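Salt limits in Loureiro school meals to tighten from May

Loureiro district will lower the maximum salt content of school lunches from May, after a review found that most kitchens were measuring salt by the batch and had no record of the amount in each serving.

Under the revised standard, kitchens must calculate salt per portion and keep the figures with the daily menu sheet. Added salt will be weighed at the preparation stage. Soups, gravies and bread are covered for the first time.

The review was led by Sewwandi Marikar, a nutrition officer with the district. It examined 204 menu sheets from 14 kitchens. Only five kitchens had entries detailed enough to support a per-portion calculation. 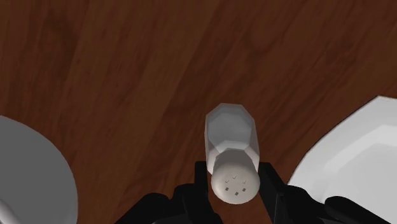
Marikar said the largest differences were found in dishes made from concentrated stock. Two kitchens using the same recipe could produce servings with very different salt levels, depending on how far the stock was diluted and whether the cook seasoned it again before service.

The district will supply each kitchen with a digital scale and a printed conversion table. Staff training begins on Monday at the Cemside kitchen, which prepares meals for six schools.

Salt will remain available to students on request. An earlier draft would have removed it from dining rooms entirely, but that clause was dropped after written comments from parents and kitchen managers.

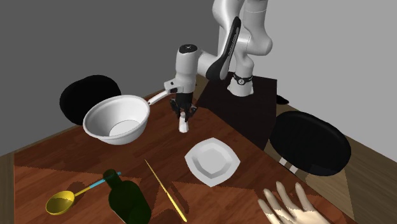
Page last changed: Monday, 4:05 p.m.

Kanyarat Ongart, who manages the Cemside kitchen, said the weighing requirement was workable but that bread would be harder to bring within the limit. The kitchen buys its rolls from Makov, an outside bakery, and the current contract does not specify salt content.

The district said supply contracts would be amended as they came up for renewal. Until then, purchased bread must be listed separately on the menu sheet, with the supplier's stated salt content per roll.

Kitchens will submit their first figures at the end of May.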